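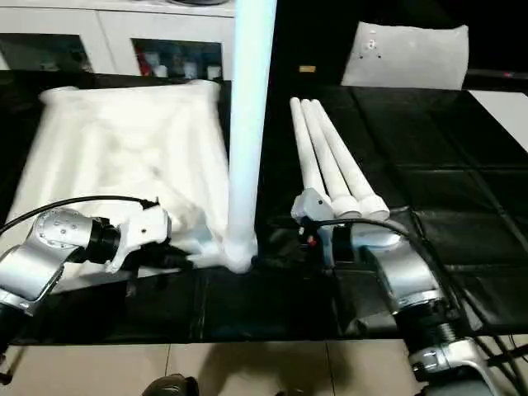
Clerkstead Card Players Help Board

Blackjack, home games and small clubs

Does a 6 to 5 payout really matter at a social night?

Posted by kashindye_dealer

Hi all! I've just started dealing blackjack at our club's monthly social night in Bostia and I'm loving it, even with sore feet by nine o'clock. We play for chips only, no cash value, and whoever has the biggest stack at the end takes home a meat tray.

My problem is the payout for a natural. The old sheet in the card box says 3 to 2, but a couple of the regulars reckon it should be 6 to 5 "like the big places do now". I can do 3 to 2 in my head when the bet is even, but I get in a muddle with a bet of 5 or 15 and the whole table waits while I count on my fingers. Should I just switch to 6 to 5? Would players even notice? Also, does it change anything if we use 2 decks instead of the 6 we have now? We start up again in August, so I've got time to practise.

hitsoftseventeen

Please keep 3 to 2! It's the best thing about the game! A natural is the hand everyone's hoping for, and it should feel like a treat when it lands. On a bet of 10 chips, 3 to 2 pays 15 and 6 to 5 pays only 12. Players will notice, believe me, especially the one who's been sitting there all night with nothing but sixteens.

As for the maths, the cost to the player of going to 6 to 5 is a bit under 1.4 per cent of everything they bet, on top of whatever edge the house had to begin with. You get a natural about once in 21 hands, so over a long evening it bites. With a meat tray on the line it's the same for everyone at the table, so it isn't unfair as such, it just makes the stacks shrink quicker and people bust out early. Then they go and stand by the urn looking glum.

The easy fix for your odd bets is to make every bet an even number. We did this at Vemel and it sorted things out overnight. Minimum of 2, up in steps of 2, done. For 3 to 2, take half the bet and add it to the bet. A bet of 8 pays 8 plus 4, so 12. A bet of 26 pays 39. After 156 hands or so you won't be thinking about it at all.
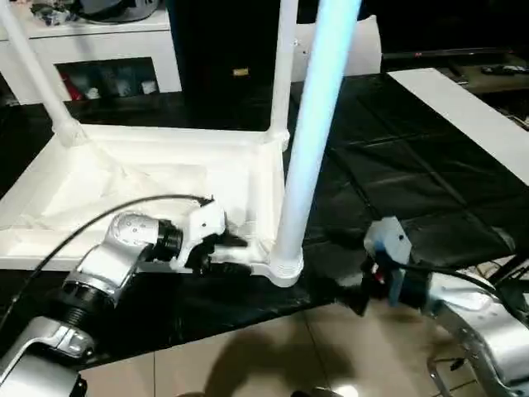 Fewer decks is slightly better for the player if all the other rules stay the same, mostly because naturals come up a touch more often and doubling on 10 or 11 works out a little better. It's a small difference. What you'll notice more as a dealer is the shuffling! With 2 decks you'll be at it constantly once you've got a full table. I'd stay with 6 while you're learning and cut off the last deck or so with a blank card.

oldriverrat

6 to 5 is rubbish, don't do it.

marblecake27

Agree with the others, and I'd add a little chart. I wrote out every even bet up to our table maximum with the payout beside it and taped it to the chip tray on my side. Best thing I ever did! Nobody minds if you glance down, and the newer players started asking for a copy so they could learn to deal too.

One more thing to settle before your first night is whether the dealer stands or hits on soft 17. Ours stands, which is the kinder rule for players, and it's written on a card on the table where everyone can read it. Same with the payout. If the regulars can see "Blackjack pays 3 to 2" in big letters they'll stop arguing with you about it.

And remember a tie is a tie. If you turn over a natural as well, the player's natural just pushes and they keep their bet. I paid those out by mistake for my whole first night and the chip box was nearly empty by supper.

kashindye_dealer

Thank you, this is brilliant! Even bets, 3 to 2, and I'm making the chart tonight. I didn't know about the tie thing and I think I've been doing it wrong too, oops. We'll stay with 6 decks for now.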